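Budget for a pair of hand-held grippers?

I've got £314 left for our glove sorting station and can't decide between two Majali grippers or one and a spare set of fingers. Foam pad and basket are sorted already.

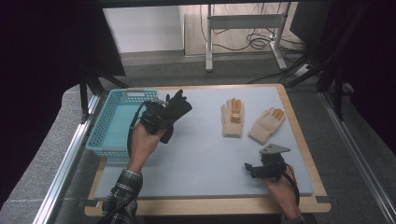
Nalero
Get the pair - you'll want both hands going. Put £23 by for longer cables.

Depends on your gloves really. Mine are Stonduras, £122 each.

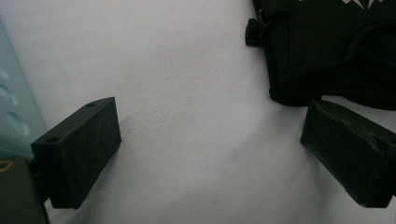

Posted by Berumetti, 7 replies
Price up spare fingers first! Scuffs and scratches come with the job, so I'd buy them in June with the grippers.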